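Trier les petites bricoles du bureau : plateau ou petit meuble à tiroirs ?

Ce site utilise des cookies pour mesurer l'audience et mémoriser vos préférences. Tout accepter | Continuer sans accepter | Personnaliser

Bonjour à tous,

Je viens de changer de bureau (un grand plan gris foncé, j'adore, mais on y voit la moindre miette !) et je voudrais en profiter pour régler une bonne fois le problème des petites choses qui traînent : bouchons, piles, trombones, gommes, clés USB, élastiques, pièces de jeux de société que je retrouve sous les feuilles… J'ai déjà deux candidats. D'un côté un petit cube en bois clair avec deux tiroirs superposés, de l'autre un plateau beige à rebord que j'utilisais avant pour le petit déjeuner.

Est-ce que je mets tout dans les tiroirs ? Est-ce que je garde le plateau à côté ? J'ai peur que les deux ensemble prennent trop de place, et en même temps je sais très bien que si je dois ouvrir un tiroir à chaque fois, je finirai par tout poser à côté. Je précise que je n'ai pas envie d'acheter dix boîtes en plus. Budget : zéro si possible, 14 euros si vraiment il y a une merveille à connaître.

Merci d'avance, je suis preneuse de toutes vos méthodes !

Dristis

---

Ghanem
Jeudi 9 avril

Garde les deux, sans hésiter ! J'ai le même genre d'installation depuis deux ans et je ne reviendrais en arrière pour rien au monde. Le plateau, c'est la zone de transit. Tout ce qui est petit et qui n'a rien à faire sur le bureau va dessus dans la journée, sans réfléchir, et le soir on vide. Chez moi ça prend 7 minutes quand la journée a été mauvaise, beaucoup moins d'habitude.

Pour la disposition, j'ai essayé pas mal de choses et voilà ce qui marche le mieux : le meuble au fond, le plateau devant, bien à plat, avec un peu d'espace entre les deux. Vérifie surtout que les tiroirs s'ouvrent en entier sans buter contre le rebord du plateau. J'avais collé les miens au départ et je devais tout déplacer à chaque fois, c'était ridicule. Si tu tournes légèrement le cube, la façade vers ta main la plus habile, tu attrapes les poignées sans te pencher et ça change vraiment la vie (oui, je m'emballe pour une histoire de poignées, mais essaie !).

Ensuite, la répartition :
- tiroir du haut : ce que tu prends tous les jours, donc gommes, trombones, clés USB
- tiroir du bas : piles, élastiques, pièces de rechange, tout ce qui peut attendre
- plateau : rien à demeure, il doit être vide quand tu quittes la pièce

Pour les piles, mets les neuves dans une petite boîte fermée, n'importe laquelle, et porte les usagées au point de collecte au lieu de les remettre dans le tiroir. J'en avais accumulé un stock impressionnant avant de m'y mettre.

Et le plateau clair sur un bureau foncé, c'est une super idée : un petit objet rouge ou noir se repère tout de suite dessus. Avec un plateau sombre tu perdrais la moitié de tes affaires.

---

Evik

les tiroirs suffisent. le plateau ça devient un vide-poches en une semaine, j'ai donné

---

Drarnex

Je suis plutôt de l'avis de Ghanem, avec deux ou trois ajouts, car j'ai passé tout un dimanche à refaire mon coin bricolage et j'en suis encore toute contente !

D'abord, avant de ranger, vide absolument tout sur le plateau, une poignée à la fois. Pas la totalité du bazar d'un coup, sinon on se décourage. Tu prends un objet, tu décides (haut, bas, autre pièce, poubelle), tu passes au suivant. Les petits trucs cylindriques comme les bouchons ou les tubes ont la manie de rouler, et c'est là que le rebord est précieux. Sur ma planche plate, je passais mon temps à quatre pattes sous la table.

Ensuite, l'intérieur des tiroirs. Pas besoin d'acheter de séparateurs : des boîtes d'allumettes vides, le fond d'une brique de lait bien rincée et coupée à la bonne hauteur, un couvercle de boîte à thé… Mesure la hauteur intérieure avant de découper, j'ai dû recommencer deux fois. Un morceau de feutrine au fond évite que tout glisse quand on ouvre un peu vite.

Si ton cube est léger, colle aussi quatre patins antidérapants dessous. J'en ai acheté une planche au magasin de bricolage pour trois fois rien et il en reste assez pour toute la maison.

Pour Evik : c'est vrai que le plateau se remplit vite si on ne le vide pas ! Moi je me suis fixé un moment précis, juste avant d'éteindre la lampe, et depuis ça tient.

Dristis, tu nous diras ce que tu as choisi ?
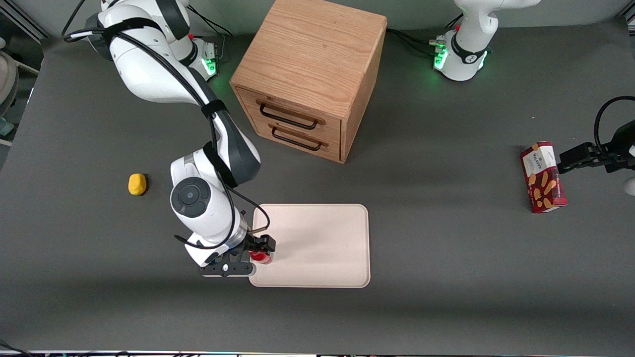 Le cube à deux tiroirs au fond, le plateau à rebord devant.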